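第四章 称重、装箱与打印面单

本章适用于 Valau 家用寄件台秤(Plavano 出品)。读到这里,默认您已经按第三章装好标签纸,并且标签纸没有装反。如果装反了,机器会一声不吭地吐出白纸,请回第三章,我们在那里等您。

4.1 开始之前

请准备:
待寄物品
大小合适的纸箱
填充物(泡沫块、揉皱的包装纸、气泡膜均可)
封箱胶带,以及胶带的头。找胶带头的时间不计入本章所说的操作时间
收件人的完整地址。“老地方”不是地址,“她知道的”也不是

台秤应放在平整、坚实的桌面上。铺着桌布也可以,但要把秤底下那一块抻平。四只橡胶脚都要着地。有一只脚悬空时,读数会在两个数之间来回犹豫,像在餐厅里点菜的人。

注意:请勿把台秤放在床上、沙发扶手上或膝盖上。客服部门收到过这三种摆法的来信,写信人都认为秤坏了。

4.2 开机与归零

1. 插上电源线,按住右侧电源键,直到屏幕亮起。
2. 等屏幕走完自检。期间不要碰秤盘,也不要把手机顺手搁上去。
3. 屏幕显示“0 g”后松一口气,进入下一步。
4. 如果显示的不是零,按一下“归零”键。还不是零,请看看秤盘上有没有东西。常见的东西有:钥匙、胶带头、猫的前爪。
5. 每次挪动台秤后都要重新归零。从桌子左边挪到右边也算挪动。

说明:机身附带一枚校准砝码,标称 278 g,装在电源线旁边的小布袋里。很多用户第一次见到它时以为是赠品镇纸。请勿用作镇纸,沾了油渍的砝码会变重,虽然只重一点点,台秤却看得出来。

4.3 校准(首次使用必做,以后想起来再做)

1. 长按“归零”键,直到屏幕出现“CAL”。
2. 把砝码放在秤盘正中。所谓正中,就是您觉得是正中的地方再往中间挪一点。
3. 听到一声短鸣后取下砝码。
4. 听到两声短鸣,说明校准完成。听到三声,说明它不满意,请从第 1 步重来。
5. 把砝码放回布袋,把布袋放回一个半年后还能找到的地方。

屏幕显示“ERR 193”时,表示校准过程中秤盘受到晃动。请停止抖腿,再试一次。

4.4 选择纸箱

台秤的箱型表里预存了一组常用尺寸,按“箱型”键逐个翻看。挑选时记住一条原则:物品放进去以后,四周要留出塞填充物的余地,但余地不要大到能听见它在里面散步。

关于旧纸箱。我们不反对用旧纸箱,编写本手册的人家里也攒着一摞。但请先做以下检查:
箱角有没有压软。用拇指按一按,陷下去不回来的,请让它退休。
旧面单有没有撕干净。分拣机会很认真地读它,然后把包裹寄回您上一次买东西的店。
箱底折页有没有裂口。有裂口的,里外各贴一道胶带。

最长边超过 334 mm 的箱子会遮住屏幕,请按“保持”键锁定读数,取下箱子后再看。不必趴在桌上从箱子底下往里瞧,虽然这样也看得见。

4.5 物品称重

先单独称物品,再称装好的箱子。多称一次看似啰嗦,好处在 4.8 节里说,急性子的读者可以现在翻过去。

1. 归零。
2. 把物品放在秤盘中央。细长的盒子请躺着放,立着放容易倒,倒下时您会本能地去扶,读数里就多了一只手。
3. 读数停止跳动后,屏幕左上角出现一个小圆点。这时按“记录”。
4. 有多件物品时,取下前一件,放上后一件,再按“记录”。机器会自动累加。
5. 忘了刚才那件有没有按过“记录”时,按“清单”键查看。不要凭印象再按一次。

泡沫块之类的填充物一般很轻,单独放上去可能显示为零。这是正常现象,秤并没有瞧不起它。想知道填充物的分量,请把要用的全部堆在一起称。 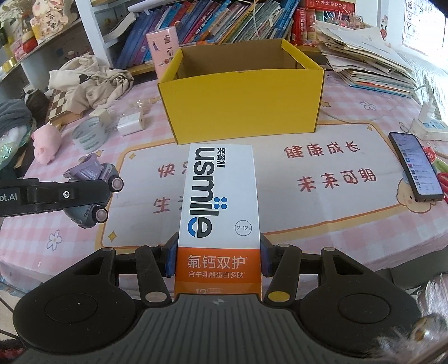
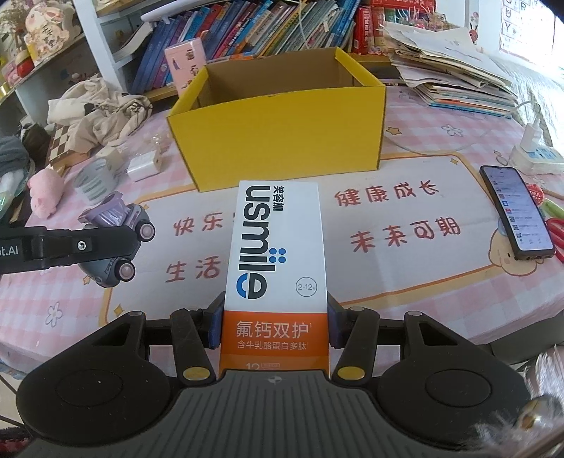
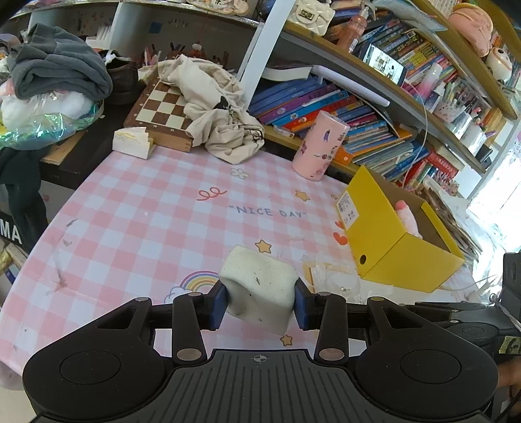

图 4-1 至图 4-3 小件物品与填充物。图 4-1、图 4-2:牙膏盒与敞开的黄色纸箱;图 4-3:白色泡沫方块。

4.6 装箱

1. 撑开纸箱,封好箱底。胶带沿中缝贴一道,两端各翻上侧面一小段,再横着贴一道。
2. 在箱底铺一层填充物。
3. 放入最重的物品,然后是次重的,最后才是您最舍不得的那一件。请抵抗把它放在最底下“比较安全”的冲动。
4. 带液体或膏体的东西先套一只密封袋,再放进箱里。盖子拧紧了也要套。气压、颠簸和运气都不归盖子管。
5. 缝隙用填充物塞满。
6. 合上箱盖,双手端起,轻轻晃一晃。有响声,回到第 5 步;没有响声,继续。
7. 在封箱之前,问自己一句:那张要夹在里面的卡片放了没有?我们把这一步写进手册,是因为编者 Beatrice Nyanda 曾在一个晚上为同一张卡片拆了两次箱。
8. 封箱。

注意:小刀、剪刀用完请立刻放回桌上看得见的位置。封箱后遍寻不着的剪刀,多半已经在去往收件人的路上了。遇到这种情况,请称一下箱子,再与清单上的总重比较。

注意:不要用细绳捆扎纸箱外面。绳子会钩住传送带上的各种东西,而您打得很漂亮的那个蝴蝶结,收件人是见不到的。

4.7 打印面单

1. 把封好的箱子放上秤盘,等小圆点出现,按“记录整箱”。
2. 按“面单”键。屏幕会依次询问寄件人、收件人和内容物。
3. 输入内容物时请写得具体。“日用品”可以接受,“东西”不行,“惊喜”更不行。
4. 核对门牌号。再核对一遍。人看自己打的字总是格外宽容。
5. 按“打印”。面单从机器左侧出来,等它停稳后再撕。提前拽会把最后一行拽成一道斜杠,而最后一行恰好是条码。
6. 撕去底纸,贴在箱子最大的一面,避开箱缝和胶带的接头。
7. 用手掌从中间往两边抹平。起泡的地方不要用针戳,除非泡恰好不在条码上,而您又实在忍不住。

说明:随机附送的标签纸由 Birkolier 提供,用完后可购买任何同宽度的热敏纸。热敏纸怕晒,请不要把贴好面单的箱子放在阳台上等快递员。到了傍晚,面单上可能只剩下您对它的回忆。

4.8 核对重量

按“对比”键,屏幕上会出现两行数字。上面一行是各件物品的累计重量,下面一行是整箱重量。两者之差就是纸箱、填充物和胶带的重量。

举例来说,一只中号箱子整箱显示 1,039 g,而您记得自己只装了几盒零碎,差额又大得可疑,请考虑下列可能:
某件物品装了进去,却没有按“记录”。
剪刀(参见 4.6 节)。
家里别的成员趁您去找胶带时添了东西。水果是常见的一种,请取出来,无论对方如何保证它很耐放。

如果整箱反而比物品的总和还轻,那么有一件东西按了“记录”却没有进箱。请看看台秤背后。

4.9 常见问题

屏幕忽然变暗。
机器进入省电状态,按任意键唤醒。若按任意键都没有反应,请检查插座开关,以及插座另一头是不是被拔下来给手机充电了。

读数一直缓慢上升。
秤盘可能挨着墙或别的物件。把台秤往外拉一点。放在风扇或空调出风口下面时也会这样。

打印出来的字颜色很淡。
打开侧盖,用干棉签擦拭打印头。不要用湿巾,不要用嘴吹,也不要先吹再用湿巾。

机器发出持续的蜂鸣。
超重提示。立刻取下物品。本机的量程印在机身底部,我们承认这个位置不太方便,下一版会改到正面。

同一个箱子,快递站称出来和我这里不一样。
先确认自己的台秤刚做过校准。仍有差别时,以快递站的读数付费,以自己的读数生闷气。差别明显的,请把两张单据一起寄给我们,售后组的 Muthoni Mwakalinga 会回信,她对重量的态度十分严肃。

能不能称人?
不能。

能不能称面粉?
能,但请垫一只碗,并先把碗放上去再归零。面粉进入按键缝隙后造成的故障不在保修范围内,闻起来再香也不在。

4.10 收尾与存放

1. 按住电源键关机,拔下电源线。
2. 用微湿的软布擦拭秤盘,胶带的残胶用橡皮擦去。
3. 取出余下的标签纸,卷紧,套上原来的纸圈。纸圈丢了就用橡皮筋,不要勒得太紧。
4. 把台秤平放收好,上面不要压东西。它长得很像一块搁板,这一点给它的一生带来了不少麻烦。
5. 长期不用时,每隔一段时间通电一次。很多用户选在一月,正好赶上寄新年礼物寄晚了的那几天。

收件人清单的导入方法见第五章。用 Atanasov 转接线连接旧款电脑的用户,请先读附录二,再读第五章,最好再泡一壶茶。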